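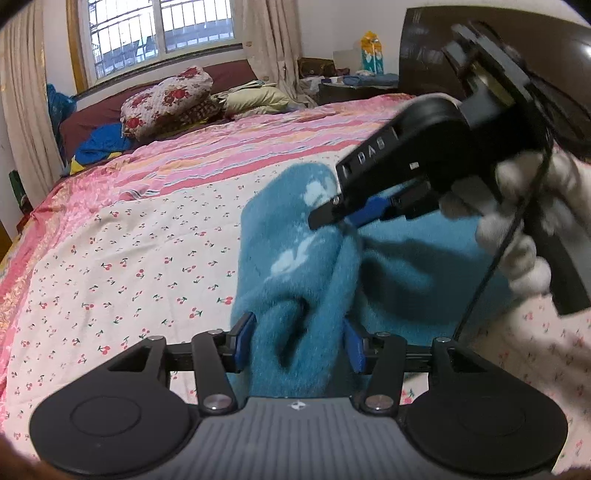

My hair color fades out way too fast and I'm trying to work out what I'm doing wrong. I had it done copper in November at a salon in Pristberg, paid 100 for it, and after 12 washes it was closer to a dull peach. I wash every other day, warm water, regular drugstore shampoo, then rub it dry with a fuzzy teal towel like the one above the cherry-print sheet there. My stylist said to use a mask but didn't say how often. Is it the shampoo, the water or the drying? I swim once a week too, if that matters.
Inger Hafstein

Copper and red fade faster than anything else, so some of this is normal. Switch to a sulfate-free shampoo and wash twice a week. Rinse with cool water. Use the mask once a week in place of conditioner -- leave it on for as long as the label says. Before you swim, wet your hair with tap water and put on a cap.
Citlali Galindo

I agree on the shampoo. 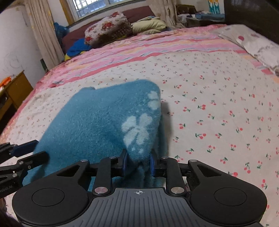

Drying matters too, though less than the washing. Wet hair is weak, and hard rubbing roughs up the outer layer so the color looks flat. Plush towels are fine if you press and squeeze with them. The blue one with the pale flowers would do the job, just don't scrub with it. An old cotton T-shirt also works. Keep the blow dryer on medium and use a heat protectant first. If it still fades, ask the salon for a gloss between colorings. I get one every six weeks and it keeps my red from going orange.
Preben Vigfúsdóttir

Just go brown. I did red for years and got sick of the upkeep.
Balthasar Plattner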